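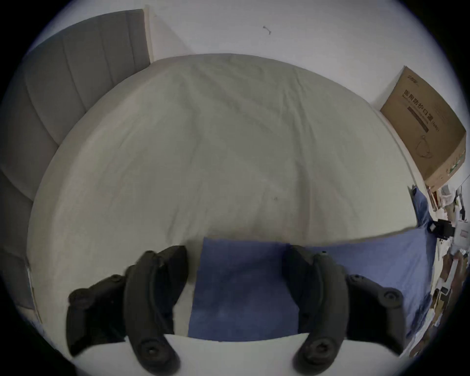
Bed making, week 7

16 Oct 2019

The hand tool stays on the rota until May. Teresa Carvalho confirmed it this morning, so those of us on the housekeeping side at Trakberg can stop asking.

For anyone who missed the earlier posts: we do beds with a two-fingered gripper held in the hand, and the recordings go to Hurnex, who are building the machine that is meant to take over part of the linen work. The target is 40 beds a shift. A decent housekeeper here does fewer than that, but also does the bathroom.

Fitted sheets are the slow item. A pale sheet on a pale mattress gives very little contrast, and the ridges in the cloth are easily mistaken for an edge. Blue cloth is easier. A folded piece with a straight top edge can be picked up by that edge, and my times on those are close to what I manage by hand. A large blue sheet lying loosely over the side of the bed is harder, as the fingers tend to take two layers.

The padded headboard is a nuisance of its own. The tool has bulky side pads, and there is not much room for them when tucking at that end. I have asked Gøran Lindholm whether a slimmer pad is possible. He says the fingers are fixed for this round.

What has changed for staff so far:

Shifts are split. Half is ordinary rooms, half is gripper work, and the gripper half is paid at the same rate.

The wrist gets tired before the back does. I now swap hands every 50 minutes.

Small marks on a sheet are still our call. Nothing in the Hurnex plan covers inspection - a speck has to be seen by a person, who then decides whether the sheet goes back to the laundry.

Side tables and shelves are left as they are. Guests' papers and packets are not in scope, and I hope they stay out of it.

Rotas for the next block are on the board by the linen lift. Two of the late shifts have no name against them yet.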